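# Fingers, round two

So I finally got to spend a proper chunk of time comparing the two sets of fingers for our hand-held gripper, and I have opinions! If you read my last post you know I was grumpy about the old flat pads, the ones Jericho cut for us at the start of the semester. They were fine on boxes. On anything round they were awful -- you'd close on a marker pen and it would roll right out and go under somebody's chair.

The new set is the wedge kind, with the ridged magenta pads. Lovely ordered them from a little shop called Kedlow and they showed up two weeks late with no screws in the bag (thanks, Kedlow). Oluwaseun dug some out of his own parts box, and after that it was a ten-minute swap.

My test was pretty simple. Pick the thing up, move it sideways, put it down, let go. I did 80 tries with each set, spread over the same pile of everyday stuff, and wrote down every drop in my notebook. The old pads dropped things 16 times. The new ones dropped things 9 times, and most of those were me squeezing before I was lined up.
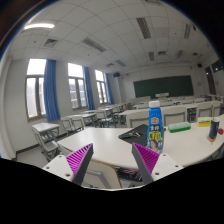
*Vidura Robotics Club -- Gripper Team*

The drink bottle was the one I was most curious about. It's tall, it's easy to tip, and with the old pads I had to come in dead level or I'd just shove it across the table. With the ridges I can be a bit sloppy and still get it. The sponges are almost too easy, so I'm thinking of dropping them from the list, although Nosipho wants them kept in so we have something soft to compare against. Fair enough.

Little scissors are still a pain. They lie so flat on that black cloth that the fingertips want to ride up over them, and I end up pinching more cloth than metal. Divina thinks a thin lip on the end of each finger would fix it. I think it would snag on everything else! We're going to print one and find out.

The wide lens I've changed my mind about, too. I used to hate how it bends the table, but being able to see both fingertips and the whole room past them means I don't lose track of where I am when I swing around to the next object. The narrow one we had before (the Ernon) gave a nicer, straighter view and I was forever bumping into things off to the side.

Next up is the Okoth controller, which Oluwaseun has been fighting with all through April. It keeps losing its settings when it restarts. If he gets it behaving I'll run the same list again with the motor doing the squeezing instead of my hand, and I'll post the numbers, good or bad. Jericho, I still have your small hex key, it's in my pencil case.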